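I've been sorting the play food again, which means the table is taken over until supper and I'm eating lunch standing up. The whole lot lives in a Flonura tin that was never meant to hold this much, so every March I tip it out and decide what stays. Anything red and round and shiny goes first, mostly so I can stop chasing it across the floor!
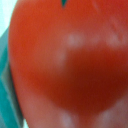 How do you get sticky fingerprints off play food? Warm water with a drop of dish soap and an old washcloth does it, then air dry overnight before it goes back in the tin.

Next come the odd bits, the ones with little drawn-on faces. I lose those in blankets and sweater sleeves constantly (check the cuffs, trust me).

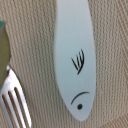

What should you do with pieces that don't belong to any set? A small drawstring bag works well, and I go through mine every 6 months or so.

Then the bakery stuff, my favorite. I put down the big off-white placemat with the wavy pattern, black tablecloth underneath, and set out the yellow loaf and the flat round one, which I call a tortilla and my niece calls a cookie.

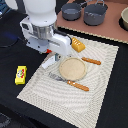
Rosario Parisi wrote back that bread should always get its own basket, or it ends up under the vegetables by the weekend. I've got two baskets in the closet, so maybe I'll try it.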